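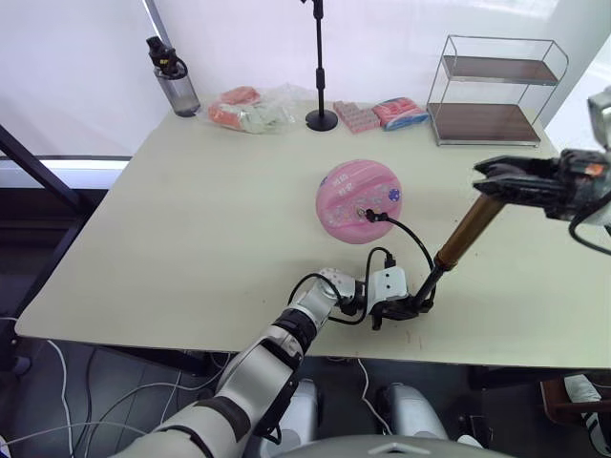 Hand pump hose won't seat in ball valve
Posted by Trefor Pumphrey

Small pink ball, slim hand pump with a separate hose. Air escapes at the valve after 3 or 4 strokes. Is it the needle or the valve?
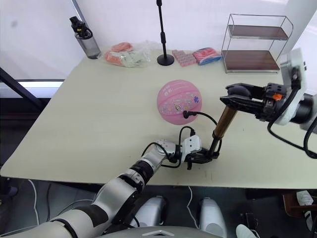 Pump and hose held above the table, ball on it

Ffion Owen
Usually a dry valve. Put 2 drops of glycerin on the needle, push it in straight – never at an angle – and hold the fitting while pumping.

Kenard
Buy a new ball.

Sandik
Check the hose threads first. Hand-tight is enough.
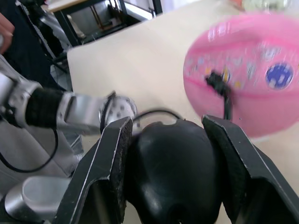 Black fitting and hose at the ball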